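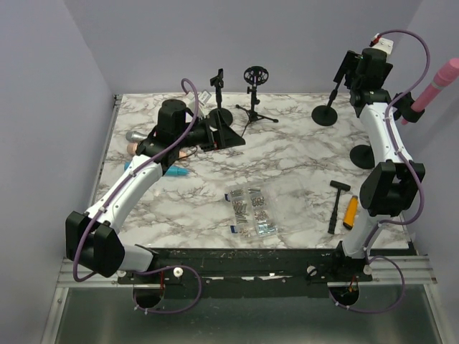
4. How far the owners' reports can be trusted

The trial described in Section 3 set out to test whether a seaweed powder sprinkled on food, or a liquid added to the water bowl, makes any difference to plaque and bad breath in pet dogs. The products were the Wutitz powder, the Kiltora powder and the Vasiliu water additive, with a plain ground rice powder as the dummy. Owners gave the product daily and filled in a form each month. We enrolled 500 dogs and received a complete set of forms for 414 of them.

Taken at face value, the forms are good news for anyone selling a dental powder. Most owners in every group said their dog's breath had got better, and a good many said the teeth looked cleaner. We do not think they should be taken at face value. The owners given ground rice said much the same as the others, and rice has never been put forward as a treatment for plaque.

4.1 Breath

Breath was scored by the owner on a simple scale running from "no smell" to "very strong smell". The scale has been used in earlier work, though we could find no study that checked whether two people smelling the same dog would give the same score. A small check of our own, made during a clinic visit, was not encouraging. Couples who came in together and were asked to score separately often disagreed, and the person who had been giving the powder at home tended to be the kinder judge.

There is also the matter of when the scoring was done. The form asked for a score "before the morning meal", but the notes in the margins show that many people filled it in at night, or after a walk, or after the dog had eaten something it should not have. One owner gave a good score with the remark that the dog had just been at the toothpaste. We kept these forms in the count, as our plan did not allow for dropping them, and we would write the plan differently now.

Dogs were also enrolled when their breath was at its worst. The notice asking for households to take part spoke of "dogs with smelly breath", and people are most likely to answer such a notice in a bad week. Breath that is bad in one week will often be less bad in the next, whatever is put in the bowl. The rice group gives us a way to see how much of the change might be put down to this, and the answer seems to be nearly all of it.

4.2 Plaque

Plaque was scored twice, at the start and at the end, by a nurse who did not know which product the dog had been given. This is the strongest part of the trial and it is also the part with the least to report. The Wutitz group did slightly better than the rice group on the upper cheek teeth and no better anywhere else. The Kiltora group did no better than rice on any tooth. The Vasiliu group did slightly worse, by a margin small enough that we attach no meaning to it.

We would ask readers to be as wary of the Wutitz result as of the Vasiliu one. If a small loss is to be waved away as chance, a small gain of the same size has to be treated in the same manner. The maker's own leaflet speaks of "visibly whiter teeth", and we saw nothing in the nurse's scores to support that. It may be that a longer trial would find more. It may equally be that the gain would vanish, and those who wish to sell the powder are better placed than we are to pay for the work.

A further point concerns the conscious mouth check. Scoring the teeth of a dog that is awake means lifting the lip and looking quickly. The inner surfaces were not scored at all, and the back teeth of the more nervous dogs were scored in a hurry. A score taken under anaesthetic would be better, but we could not defend putting healthy pets under for the sake of a food topping.

4.3 Dogs lost from the trial

The dogs with missing forms were not spread evenly. More were lost from the Vasiliu group than from the others, and the reason most often given was that the dog would not drink the treated water. These dogs therefore do not appear in the final scores, and a reader who looked only at those scores would never learn that refusal was a problem. Any claim that a water additive is "easy to give" should be read with this in mind. A dog that drinks less in hot weather to avoid a taste it dislikes has been done no favour.

Losses from the powder groups were mostly due to house moves, illness with no clear link to the product, and owners who stopped replying. Loose stools were reported in a few dogs in both seaweed groups. We cannot say that the powder was the cause. We can say that the iodine content of seaweed varies, that neither label gave a figure for it, and that the owner of a dog with a thyroid complaint would have good reason to want one.

4.4 Brushing

Brushing was allowed, and this may have been a mistake. We asked owners to carry on as before, but a monthly form about teeth is itself a reminder to look after them. Several owners told Suha Karaki, who took the phone calls, that they had begun brushing after joining. The change was seen in all groups, so it should not favour one product over another, yet it does make the "before and after" picture look better for all of them. Trials with no dummy group, which includes most of those quoted on packets, have no way of spotting this.

A smaller trial of the Brerngate chew, which we discuss in Section 5, asked owners to stop brushing altogether. That removes one problem and brings in another: the chew is then being compared with neglect. Beating neglect is a low bar, and most owners will want to know whether the chew adds anything to a brush used a few times a week. The Brerngate trial cannot tell them.

4.5 What we would accept as proof

We would change our minds if a fresh trial, with the nurse's plaque score named in advance as the main result, found a gain over a dummy product in dogs whose brushing was recorded daily. Owner scores could still be gathered, as they show whether people are happy with what they bought. They should be reported as that and kept well away from the word "effective".

Figure 1. Two robot arms over a table with a white marble-patterned top.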